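Visit to the Purner lab, 5 March 2018

I drove out to Holloway on Monday morning to spend most of a day with the group that writes Dinda, the task planner we have been considering for our own recycling line. The lab is on the second floor of an old mill dated 1882 over the door. Parking is behind the building and the freight elevator is slow.

Mohcine Morsy met me and ran the whole visit. He wrote the first version of the planner and still does most of the work on the execution side. We started at a whiteboard and only went to the cell after lunch.

## How the software is split up

There are three processes. Perception runs by itself and publishes a list of parts with poses and a confidence for each. Dinda reads that list and builds an order of removal. The controller, which they call Jullura, takes one step at a time and reports back when it is done or when it has given up.

The planner does not hold a full model of any product. It has 61 rules about what usually blocks what: a latch before a carrier, a cable before the thing it is plugged into, a cover before anything under it. When a step fails, the rule that allowed it gets a lower weight for that unit only, and the order is rebuilt from whatever perception sees next. Rebuilding was fast enough in the runs I watched that the arm barely paused.

I asked about cables, which are our main problem. Morsy said they are still the weakest part. Perception treats a bundle as a region to stay out of, and the planner can route around it, but following one cable from end to end works only on short runs. They have labeled 854 images for this and he wants more than twice that before he retrains.

## Control

Jullura runs position control in free space and switches to a force-limited mode close to the part. The switch used to be set by height above the table. This gave trouble with deep cases, where the gripper might already be well inside the walls before the height was reached. Now it is set by distance to the nearest surface in the point cloud, and the walls count as surfaces.

The collision model for the wrist includes a padded volume for hoses and cables. It is generous, so some approaches that would fit are rejected. He showed me the rejection log, and I would like the same thing on our system. Each line gives the step, the pose and which two bodies were too close.

## At the cell

The work at the moment is on desktop computers. The logs go back to last July and cover some 2000 attempted steps, all replayable in the viewer.
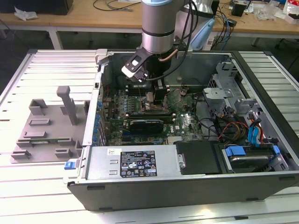 *Gripper over the open desktop case, above the CPU cooler, with the memory to the cooler's left.*

Replay was the most useful tool I saw. You can stop at any step, edit a rule weight and have Dinda plan again from there without moving the arm. Morsy found two bad rules this way in one afternoon.

Open points for us:

- Licensing for Dinda is not settled. Purner will write to us.
- Our controller would need an adapter for the step messages. Morsy will send the message definitions.
- We should send them a set of our own cable images.

I left at four.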